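Mugs, milk and a bit of breathing space

26/05/2021

I've finally sorted my hot drinks corner and I'm far too pleased about it! For years the mugs lived in a cupboard, stacked in wobbly towers, and I chipped my favourite Lakatos one back in February trying to get at the one behind it. So a black wire mug rack it is, with a light wooden bar along the top — very smart for a tenner-ish rack from Platari.

My rule now is two white mugs hanging up, one down on the brown mat, milk carton next to it. Everything else went in a box for the charity shop (goodbye, Draltness souvenir mug, I never liked you).

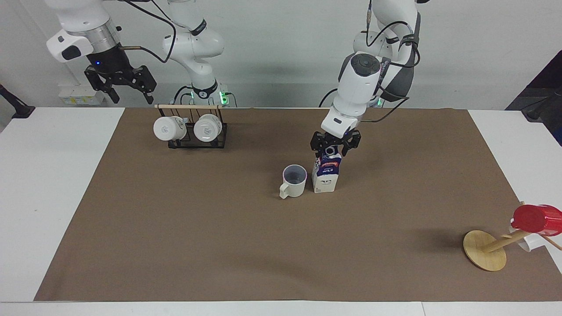 Milk first or last?

Last, always, and I will not be argued with. My sister pours hers in first and then wonders why it tastes like bathwater. Tea bag in, water on, leave it alone for a bit — then milk, just a splash. Next job is the spoon drawer, wish me luck!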